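A Wet Afternoon at the Grolterton Distillery

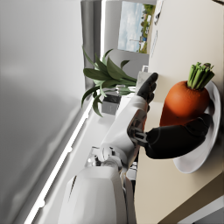
The bus to Grolterton leaves you at the bottom of a hill and the distillery is at the top of it, a layout I suspect was chosen by someone who sells drinks. I had come for the November open day because of one bottle, the Kastska, a caraway spirit that has been turning up in bars near me all year, usually in the hands of a bartender who wants to talk about it. I like it very much in a Bloody Mary, where it does the job of vodka and half the job of the spice rack. I have also had it in a carrot sour, a short orange drink that came with a whole carrot on a white plate beside it, green stalks trimmed short, big enough to leave hardly any plate. I ate the carrot. I was told later that this was up to me.

Admission was 14 dollars and included three pours, a paper map and a sticker. The map showed four buildings. Two of them were closed, and one was the restroom.

Our guide was Guoqing Jin, the head distiller, a tall man in a wool hat who talked fast and walked faster. He started us in the mash room, which smells like a bakery having a bad day. The base is rye from two farms down the valley. It sits in open tanks for most of a week, and we were invited to lean over one and breathe in. Everyone who did this stepped back with the same face. Jin seemed pleased. He must see that face a lot.

The still is called Garnov, after the town where it was bought secondhand. It is copper, squat and dented on one side, and it holds 727 liters. Jin gave us that number twice, and a man from the front of the group repeated it to his wife, in case she'd gone deaf between the mash room and the still. I asked about the dent. Jin said it came with the dent. When they priced a new one the company offered to make it without, and he turned them down over flavor, which he explained for several minutes and which I nodded through.

The part I'd have paid for on its own was the caraway. I had assumed they throw in the seeds and hope. They run it two ways, soaking some of the seed in the spirit overnight and hanging the rest in a basket above it so the vapor passes through. Then Jin blends the two. He poured us a thimble of each. The soaked one was dark, oily and a little bitter, like the crust of a rye loaf. The basket one was all top, lemony and thin. Put together they were suddenly the thing I'd been drinking since spring, and I felt slightly foolish for having described it to friends as "kind of like toast."

After that came the barrels, 30 of them, in a shed with a dirt floor. Three years ago someone had the idea of aging Kastska in used bourbon wood. We tried it. It tasted like a very good sandwich that had been left in a very good coat. Two people in our group bought bottles, so there is clearly a market.

The tour ended at the bar, as every tour up a hill should. The menu had four cocktails and I managed two. The first was the Zheng, their house drink: Kastska, dry sherry, lemon and a spoonful of honey syrup, shaken hard and served up. Excellent, cold enough to hurt, gone in five minutes. The second was their own take on a Moscow mule, and I have to report that caraway and ginger beer do not get along. They sat in the mug like two cousins at a wedding. I finished it out of politeness and then remembered I'd paid for it.

I asked the bartender how she'd build a carrot sour, and she said fresh juice, strained twice, less of it than you think, and a pinch of salt. She doesn't put one on the menu as the juice goes dull by evening and she'd be the one running the juicer. For the record, her proportions were two parts Kastska, one part carrot juice, three quarters lemon and a half of simple syrup. I have made it since at home and would cut the syrup a little further.

The shop sells the standard bottle for less than my local store does, plus a cap, a tea towel and a jar of caraway mustard. I bought the bottle and the mustard. The last bus down is at 6:20, and the stop has no shelter. If it's raining, leave the bar at the last possible minute and run, holding the mustard.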